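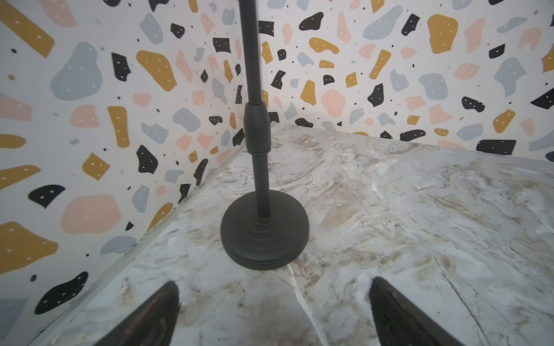 Robles thinks the whole count should be thrown out and started over, and wrote as much under my last entry: "You have 2653 examples and I would trust maybe half of them. More is not better if the same person does the same thing the same way every time."

Fair. I don't agree about starting over, but I have had the same thought since May, when the people at Prusham began asking for a number every week and nothing else. A number is easy to make go up. You pick the thing up, put it down, save, go again. By late morning my hands have found the one path that never fails, and after that the machine is learning my habits.

June 22, 2020

Went through the old Nallora set before lunch. It has 1548 examples, and whoever cleaned it kept only the good ones. No fumbles, no second tries. I can see why that looks nice in a report. I can't see how anything trained on it is supposed to know what to do after a miss, and the last model we ran didn't know. It missed and then closed on air 3 times in a row, very sure of itself.

So I have been leaving the bad ones in, marked as bad. Slow work. The marking takes longer than the driving. 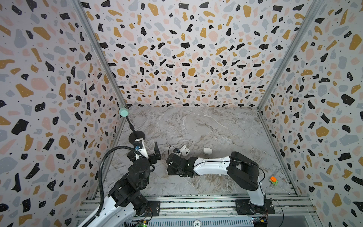 The other trouble is the instructions. Jondititz sends them over as one line each, and the line says what should end up where and nothing about how. Two of us read the same line last week and did it with different arms. Is that variety or is it noise? I asked and got a thumbs up, so I still don't know.

Saved about 2 hours of material today. I would keep less than that if it were up to me. Tomorrow I want to try switching the starting arm every few runs and see if the loss curve even notices. My guess is no.

Need to write back to Robles. Also need to rename the folders from last week, they are all called "new".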